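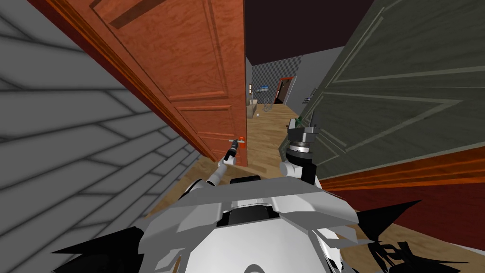 Ormsby Marsh Preserve

Ormsby Marsh Preserve is a public nature area on the eastern side of the town of Plingate. It takes in 200 acres of cattail marsh, wet meadow and old hardwood forest, and it is one of the best places in the county to hear spring peepers, whose chorus on a warm evening can be loud enough to drown out a conversation!

History

The land was farmed for hay until the drainage ditches were given up and the creek took back its old bed. The town bought the first parcels in 2000, after a long campaign led by local birder Dae-han So, whose handwritten lists of nesting rails and bitterns were read aloud at public meetings. The Grundero Tract, a stand of swamp white oak on the north side, was added later and holds the oldest trees in the preserve.

Plants and wildlife

Blue flag iris and marsh marigold grow along the creek, and the meadow is wonderfully thick with milkweed by June. Muskrats, mink and painted turtles live here all year. Great blue herons nest in the dead ash trees near Ineo Pond -- a colony of 14 nests in a good year -- and wood ducks use the hollow oaks close by.

Trails

The Creek Loop starts at the gravel parking lot on Mill Road and follows the water to a boardwalk 50 yards long, a superb spot for dragonflies. A rougher path continues into the Grundero Tract, where the ground stays muddy well into summer. Dogs are allowed on leash, except on the boardwalk. The gate opens at 6 a.m. and closes at dusk.

See also
Ineo Pond
Plingate town parks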